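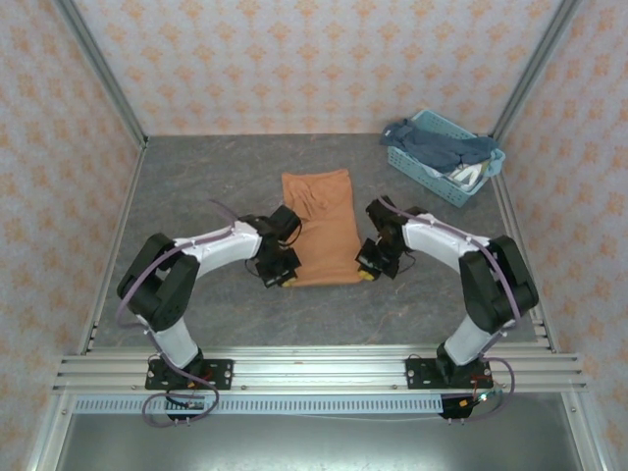
Folding is ironing for people who have given up on ironing, according to Azucena Figueroa, and she would like it known that she has given up on both. Her clothes go from the machine to the airer to a basket, and from the basket on to her. She has lived like this for 11 years and holds down a job in which she is seen by the public.

I put her view first as it is the one I set out to knock down. I was brought up to fold. My mother folded tea towels in thirds, then in half, and could tell from across the kitchen if somebody else had done it. I have carried on in much the same way without ever asking what the thirds were for. Then in August a friend pressed a book on me, the handbook to something called the Clitance method, and for the first time I began to have doubts.

Clitance, if it has passed you by, holds that every garment has one correct fold, and that once you have learned them all your cupboards will stay tidy by themselves. The handbook shows you jumpers, vests, a fitted sheet (of course) and a chapter on napkins that I skipped. There is a good deal about respect for the cloth. There is very little about where you are supposed to do all this, or at what time of day, or with whose help, and I noticed that none of the clothes in it looked as though they had been worn.

My own washing is less obliging. It sits in a light blue plastic basket with holes in the sides, and by the time I get to it the whites have sunk to one end and something dark and heavy has been slung over the top of them. The method says to sort before you fold. I have never met a household that does. You take what is on top, and when you get to the bottom there are socks.

Start with something flat

I went to Reren to see Samuele Lo Presti, as three different readers had written to tell me he could fold anything. He runs the service wash at Işık, a launderette on a corner next to a key cutter, and he was not much impressed with the handbook. He turned a few pages and gave it back.

What he wanted to talk about was table height. Most people fold on a bed, he said, and a bed is too low and too soft, so the cloth sinks where you press it and you end up bending over for half an hour. He likes a hard, smooth surface somewhere near the hip. Then he likes to begin with a plain piece of cloth, something with four edges and no sleeves, to get his hands going.

He had me fold one. I brought the long edges together, then did it again, and finished with a long strip pointing away from me. It looked all right until I stood back. There were wrinkles running across it and a small bunched place up near the middle, and when I tried to smooth the bunch out with my palm it only moved along a bit. Lo Presti lifted the far end, gave it a short shake and laid it down again. Pressing doesn't get rid of spare cloth, he said. You have to let it go somewhere, and the only place it can go is off the end.

That was more use to me than the whole of the first chapter, and I would have been happy to leave it there. He had a theory, though, as people who are good at things often do. His is that a decent fold saves you the iron. He says a shirt put away flat while there is still some warmth in it will come out fit to wear.

I tried this at home for a fortnight with the same four shirts. Two came out fit to wear. They were the two that had always come out fit to wear, being half polyester. The linen one looked as if it had been kept in a shoe.

The trouble with trousers

Trousers are where the claims get louder. The handbook gives them 9 steps, the last of which is to stand the finished parcel on its end in the drawer, where it will apparently remain. Mine lay down within the day. So did the pair next to them, and by the end of the week I had a drawer of small collapsed parcels which I had to undo to find out what they were.

Lo Presti does trousers in a quarter of the time. One leg over the other, seams matched, the whole thing laid out lengthwise, then an end brought across. He says the mistake is at the waist. It is thicker than the rest and has pockets hanging inside it, and if you pick it up by one corner everything slides and you get a crease running off at a slant. I had one of those at the first go. I had one at the second as well. Tan cotton seems to be the worst for it, or possibly just shows it best.

He also thinks you should leave them for last, with the jeans. I asked what difference the order made and he said none at all, he just didn't like doing them.
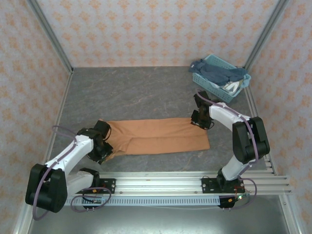
What you can buy instead

There is money in all this, naturally. Irkden sells a hinged plastic board that you lay your T-shirt on and flap shut, left, right and up, and the box promises that it is good for 1,000 folds. I can't say what happens after that. I did around 500 fewer than I had meant to before putting the board behind the wardrobe, where it stands up on its end far better than any trousers.

To be fair to it, the T-shirts were all the same size. If you have open shelves, or visitors who look in your cupboards, you may feel that is worth having. I found that laying each shirt on the board straight enough for the board to work took as long as folding it by hand, and that anything bigger than a medium hung over the sides and had to be tucked in, which rather spoils the flapping.

Irkden makes a drawer divider too. I have not tried it. By then I had gone off dividing things.

Back to the basket

So I rang Azucena Figueroa again and asked if she ever had trouble finding anything. Constantly, she said. She tips the lot out on the floor most mornings. It takes her a couple of minutes, and she had worked out long ago that she would have to do it for a very long time before it added up to what I spend on a single evening's folding.

I put it to her that her things must be creased. She said they were for the first ten minutes or so, and then she was wearing them and they were creased anyway, like everybody's.

I haven't gone over to her side. I still do sheets and towels, as they won't fit in the cupboard otherwise, and I do the better shirts, with a shake before each fold as I was shown in Reren. Pyjamas I have stopped. Pants and vests I have stopped. The tea towels are still done in thirds, and I tried halves for a while, but they stuck out over the front of the shelf and the door wouldn't shut.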